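Rust, dents and resprays > Rear guard repair: cut and weld, or glue it?

Started by sundqvist_k, 7 May 2026

sundqvist_k
Got the old wagon back from the blaster at Brellby and the driver's side rear guard is now mostly a suggestion. Kalogeropoulos have quoted me $3,612 to cut out the arch, weld in a repair section and paint to the sill. My brother-in-law reckons panel adhesive and a free Saturday will do it. He also reckons he can reverse a trailer.

Anyone had a bonded arch last more than three years? Car lives in the shed and comes out when the weather's nice.

hedvig_e
Weld it. Bonding is fine on an outer skin with a proper flange behind it, but on an old arch the inner is usually just as rotten as the outer. Have you poked the inner with a screwdriver yet? Bring a torch and low expectations. 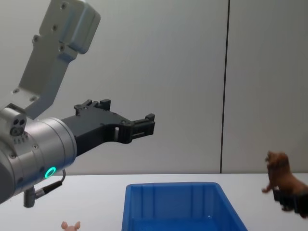
And ask whether the quote covers the inner. If it doesn't, it's a quote for half a job in a nice colour.

Bello Isah
Going to disagree with Hedvig, as is tradition. I bonded both arches on my ute in January four years back and they're still on. Clean steel, right adhesive, plenty of clamps. No heat, so no warped panel and no setting fire to the carpet, which I have also done.

hedvig_e
Four years of sitting under a tarp, Bello. We've all seen the ute.

Bello Isah
It's a breathable tarp.

gertraud_r
Whichever way you go, set up a clean bench for the trial fit and keep the grinder well away from it. I've finally got mine how I like it.

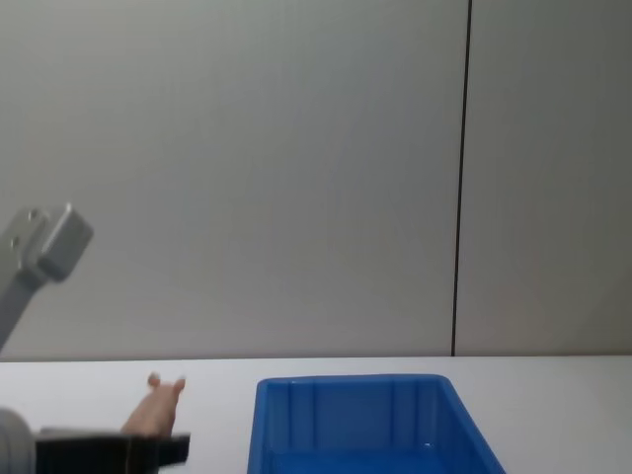
Pale grey wall, white benchtop, one dark seam down the wall.

The inner will need drawing out on card first anyway, and grey filler dust gets into everything, including lunch.

sundqvist_k
Poked the inner. The screwdriver is now in the boot, via the wheel well. So that's that answered.

Rang Kalogeropoulos and the price does not include the inner. They want another 19 hours if it's as bad as I described, and I may have undersold it.

BahmanH
Try Skisby before you sign anything. They'll fold up an inner from your card template and you can drop the car off with the panels in the back. Took them mine in person and had it sorted over the counter, after a fortnight of emails elsewhere got me a PDF of someone else's bonnet.

Also, $50 of zinc primer between the lapped bits. Don't let anybody talk you out of it. 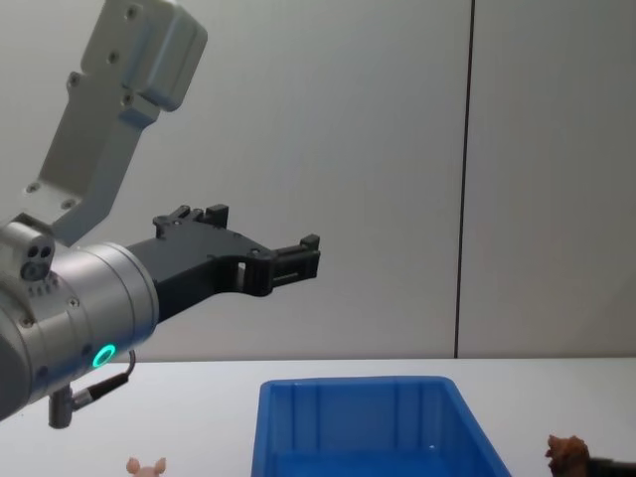 Re: Rear guard repair (page 2)

Bello Isah
Still say glue for the outer.

hedvig_e
Over a welded inner, with a flange? Fine. I'd still plug weld the ends.

sundqvist_k
Dropping the template at Skisby tomorrow. Brother-in-law has offered to tow it there. I'll drive.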